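The Glass from Kesum

Khadija Gaber came back to the lab in March, after the heating had been fixed. The key still stuck in the lock. Inside, the shelves were the way she had left them, and Driss Tawfik was at the sink with his sleeves rolled up.

"You kept the beakers," she said.

"I kept 27 of them. The rest went to Nasr."

He had bought the glass years ago, when a dye works called Mivix closed and sold everything by the crate. He paid 400 for the lot and carried it up the stairs himself. Khadija had told him then that he was a fool. They had used the beakers every day since.

She hung up her coat and read the list on the door. Most of it was in his handwriting. Wash, rinse, check the rims. Throw out anything with a chip.

"Who taught you to put black cloth down?" she asked.

"You did. You said you couldn't see clear glass on a pale table."

She didn't remember saying it, but it sounded like her.

She went over to the work table. The cloth had been her mother's, bought in Kesum for curtains that were never made. Two beakers were standing on it, one a little behind the other, with the faint white lines on their sides.
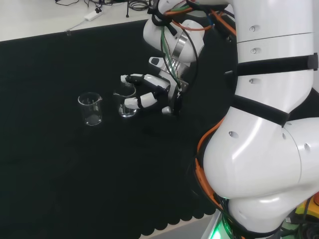 The Second Crate

The other crate was under the stairs. Driss pulled it out by the rope and cut the tape. On the lid was the number 3194 in old paint.

"Did you ever open this one?" Khadija asked.

"No," he said. "I was waiting for you."

She knelt down and lifted the first sheet of newspaper.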